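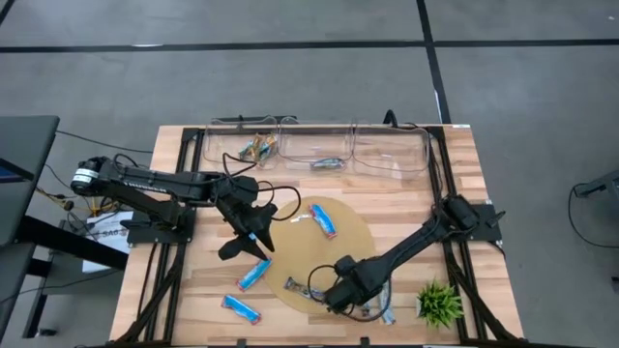

Wiesława Gajewski wrote in to ask whether the bars have to be tipped out at all, as she tops up her bins straight from the box and has never had any bother. You can do that, Wiesława, and if you only buy one flavour I'd say carry on! But I buy mixed boxes, plus whatever was on offer, and once they're all in a bin together the old ones sink and you find them again at Easter. So my way starts on the table, with everything out on the mat.

Section 4. Sorting and filling the snack bins

What you want to hand

The round mat (mine is the Sedby, but any thick one will do), your clear bins, a dry cloth, a marker pen and all the bars in the house. I do mean all of them. Check coat pockets, the car and the bottom of the school bag before you begin, or you'll be doing this twice.

4.1 Getting the table ready

1. Wipe the table and let it dry. If yours is oiled wood like my Bustero, leave it 14 days after oiling before you put a mat on it (I gave mine a weekend and had a lovely ring to sand out).

2. Put the mat in the middle, where you can reach all the way round it.

3. Stand the bins at the side with their lids off. The Promska ones I use are 300 mm long, and they take a bar lying flat with room for your fingers at the end. Give them a sniff first. If they smell of plastic, wash them and leave them open overnight.

Note: plants like to be near the window and so do I, but chocolate doesn't. Pick a spot out of the sun, or draw the blind while you work.

4.2 Sorting

4. Tip the bars onto the mat, a few at a time. Don't empty a whole carrier bag over it, they slide off everywhere and one always goes under the cooker.

5. Pull out anything torn, squashed or puffed up. Torn ones go in the food waste. Squashed ones are fine if the seal has held, and I crumble those over yoghurt.

6. Turn each bar until you find the date. It might be on the end seal or along the back, and on shiny film it can be a devil to read, so tilt it towards the light.
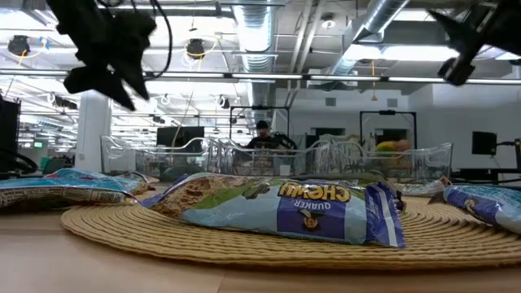

7. Make your groups by flavour, and go by the words on the wrapper. I used to do it by colour and it was hopeless, because one maker will use the same blue across half the range and then change it in April. With Quaker Chewy bars I look for the flavour name and ignore the rest. If the print is upside down, turn the bar round now and lay it the way you want it to go into the bin, it saves handling everything again later.

8. Inside each group, put the soonest date nearest to you.

Caution: if anyone at home has a nut allergy, sort those bars last, give them a lidded bin of their own and wipe the mat down afterwards. Crumbs do get into the grooves of a braided mat, so take it outside and give it a good bang as well.

4.3 Filling

9. Start with the latest dates at the back and work forward. Stand the bars on end if the bin is deep enough, otherwise lay them flat and stop before they reach the rim.

10. Write the soonest date on the front of the bin. I write straight on the plastic and rub it off with a bit of hand gel. Adamczyk do nice little clip-on labels if you'd like it smarter.

11. Put the bins back on the shelf. You need 80 mm clear above them to get a hand in, so move the shelf up a notch if it's tight.

I go through mine on a Thursday, before the shopping, and just check the front row. For fitting the shelf itself, go back to Section 3.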